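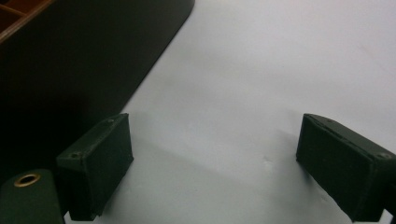 The Tuvham Film Archive podcast covers one feature film per episode, chosen from releases between 1956 and the present. Episodes run without advertising and are recorded in a single session. Listeners who project at home often ask what they can use in place of a screen. A matt, pale grey-white surface with no pattern is suitable, and a small faint mark on it, no more than a speck, will not be noticed at normal viewing distance. A soft shadow lying across it is a greater problem and should be dealt with by moving the lamp.

Filed under: Film Talk / Listener Help

How are films chosen?

The running list is kept by Khrystyna Pasichnyk and currently holds 765 titles. A title is added when two listeners have asked for it separately. Requests for films still in cinemas are held until the home release.

Do I need to have seen the film first?

Yes. The plot is discussed in full, including the ending. The first four minutes of each episode contain cast, director and running time only, and can be heard safely beforehand.

Which version of a film do you discuss?

The original cinema release, unless the episode title says otherwise. Where a director's cut differs by more than ten minutes, it is treated as a separate film. The two versions of Balia were covered in this way and have separate episode pages.

Why does your running time differ from the one on my disc?

Discs made for European television standards often play at 25 frames per second instead of 24. A film of 100 minutes then lasts 96. We give the cinema figure. Scene times quoted in an episode are also cinema times, so multiply by 0.96 to find the same point on a faster disc.

Can I watch along while listening?

Not with the standard episodes, as they do not follow the film in order. Commentary tracks are issued separately. Start the track when the distributor's logo has faded fully to black. If the sound drifts, pause the film and restart at the next spoken cue. 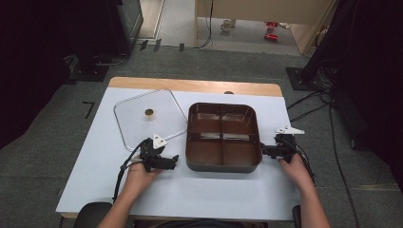
Where are the older episodes?

Episodes issued before June 2018 were moved to the Shen feed, which must be added to your player by hand. The numbering was not changed. Show notes were kept, but the comments were not.

How do I report an error?

Use the form on the episode page and give the time at which the error occurs. Corrections are read out in the August round-up and added to the notes. Wrongly credited actors and incorrect release years are corrected sooner.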